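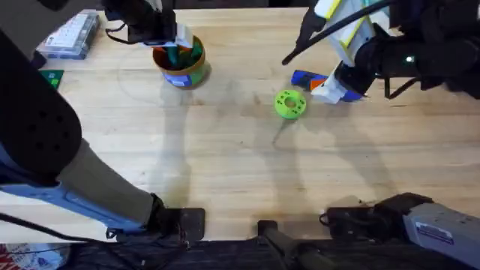 *The bench, with the green-banded cup and the clear organiser box in the corner.*

**Re: Bench tidy - where does everything live?**

17 February 2022

Hello all,

Sorry for the slow reply, I've been up to my elbows in the Kustance order. Quoting the bit I'm answering:

> I've got a bench much like yours and it fills up the minute I turn my back. Pens, bits, half-finished prints, the lot. Do you keep the small stuff in drawers or out on top? And is a rotary tool worth the room it takes up? I bought a Jasurport one in May and I've used it 3 times.

Out on top, every time! I had drawers at the old place and things went in there to die. Now it's one round cup for anything long and thin (mine has an orangey-brown rim, easy to spot when I'm rummaging) and a clear box with a lid for the little parts. I did try a Duvent rack with 2 tiers, very smart, but it hogged the back of the bench and I kept catching my sleeve on it. It's in the loft now if anyone near Torres wants it for the cost of postage.

As for the rotary tool, yes, keep it out where you can grab it. 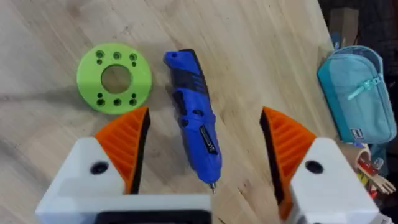

I was just as bad when mine lived in its case - getting it out, finding the bits, putting it all back, and all for ten seconds of work on a rough edge. Left out on the bench it gets used nearly every day, mostly for cleaning up printed parts. Go gently though, if the plastic gets warm it smears and you've made things worse (ask me how I know). Low speed, light touch, and stop for a look now and then.

My one rule is that the middle of the bench is for the job I'm on and everything else goes home afterwards. I'm not strict about it, mind.
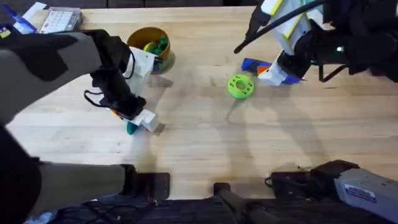
And don't fret about marks on the wood. Mine has spots and smudges all over and I gave up sanding them out long ago, though I do wipe it down when I remember.

Does anyone know a decent way to store printed rings and discs? I've been threading them on a bit of dowel, but the one I want is always at the bottom.

Cheers for now, and do send a picture of yours once it's sorted!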